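About Closteck

Closteck supplies and supports manipulation kits for two-armed humanoid robots. A kit consists of a set of recorded household tasks, the control software needed to learn from them, a calibration procedure and a support contract. We do not build robots. Customers bring their own machine, or lease one through us, and we make it useful around soft furnishings, laundry and other things that change shape when they are picked up.

The company was set up in Flanville by three engineers who had previously worked on packing lines. Handling cartons had become routine for them. Handling the contents of the cartons had not, particularly where the contents were textile. The first two years were spent on towels, and the results were sold to a commercial laundry under a contract that has since ended. The present product range dates from the move to domestic interiors.

What we supply

The current product is the Demchenko kit, named after the street where our first workshop stood. It is sold in two forms.

The base kit covers reaching, two-handed grasping, lifting and placing for items up to the size of a bed pillow. It contains 1,132 recorded demonstrations, all made by trained operators, together with the model weights derived from them and the scripts used to produce those weights. Customers may retrain from the raw recordings if they wish, and most research customers do.

The extended kit has 3,509 demonstrations and adds cushions, throws, folded clothing and light bags. It also includes the grasp monitor, a software module that compares the commanded hand position with the measured one and stops the lift when the difference passes a set limit. The limit can be changed. We recommend leaving it at the supplied value for the first month.

Both forms need a robot with two arms of at least six joints each, a head-mounted camera and a wired network connection. Wireless control is possible but is outside the support contract.

Where we work

Development is carried out at Skercombe, a former guest house fitted out as a set of ordinary rooms. We chose furnished rooms over a laboratory hall on account of the lighting and the clutter. Household floors have cables on them, household light comes from one side, and pale fabric on a pale floor is a poor target for a camera. A system that copes only with a marked-out bench is of limited value to the people who buy from us.

A typical task is a cushion lying on the floor in front of an armchair. The robot begins with both arms out and the hands raised and open, one on each side, and the operator checks the view from the head before giving the start command.

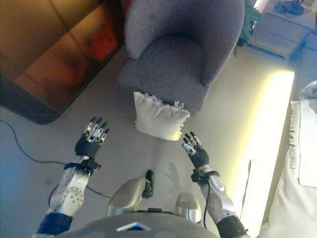
How a kit is tested

Each release is put through 186 trials before it goes to customers. The trials use fixed start positions, but the objects, the rooms and the time of day are varied. Evening trials are included in every set, as low sun through a side window has caused more missed grasps than any other single condition we have logged.

A trial is scored on four points: whether contact was made with both hands, whether the item left the floor, whether it was held for ten seconds, and whether it was set down inside the target area. Partial results are reported separately. We do not merge them into a single success rate, and prospective customers who ask for one are sent the full table.

Soft items are held from the two sides. An earlier version of the software scooped from below, which worked with firm cushions and failed with loosely filled ones, where the filling ran to the middle and the hands closed on an empty cover. Holding at the side corners keeps the load between the arms and leaves the underside clear for placing.
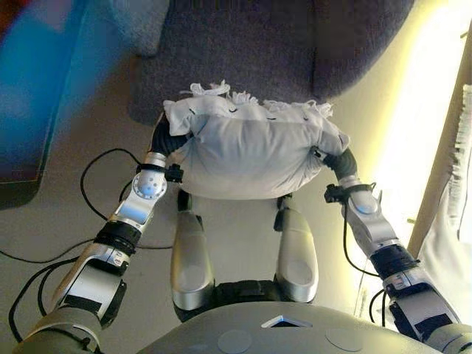

Side grasps do have a cost. The two arms must close at nearly the same rate, or the item turns as it comes up. The base kit handles this with a shared timing signal sent to both arms at 137 updates per second. The extended kit adds a correction from the camera, which is slower but deals with items that are heavier at one end.

Ruffles, fringes and piping are a known difficulty. The software can take a trimmed edge for the edge of the item itself and grasp too far out. Release 4 reduced the fault and did not remove it. Customers working mainly with trimmed bedding should speak to us before ordering the base kit.

Support and installation

Installation takes two working days on site. The first is given to mounting, cable routing and camera calibration, the second to a shortened version of the trial set using the customer's own objects. Cable routing takes longer than most customers expect. We ask for enough slack at the wrist for full rotation, and for the remainder to be secured along the forearm.

Technical support is led by Siiri Nieminen, who also writes the release notes and the calibration guide. Faults should be reported with the log file and the software version. Reports without a log file are answered, but more slowly.

Support contracts run for twelve months and include two software releases, normally in spring and in October. Customers who let a contract lapse keep the version they have and may continue to use it without limit.

Limits of use

The Demchenko kit is intended for research groups, equipment makers and test facilities. It is not certified for use in occupied homes, and it must not be run within reach of children or animals. A person trained in the stop procedure must be present whenever the arms are powered. The kit does not handle glass, liquids, sharp items or anything hotter than the hand.

Visits

Skercombe is open to prospective customers by appointment. A visit lasts about half a day and includes a live trial on an object of the visitor's choosing, within the size limits given above. Please send the dimensions and weight in advance. Visitors are welcome to take their own measurements, and the scoring sheet from the trial is theirs to keep.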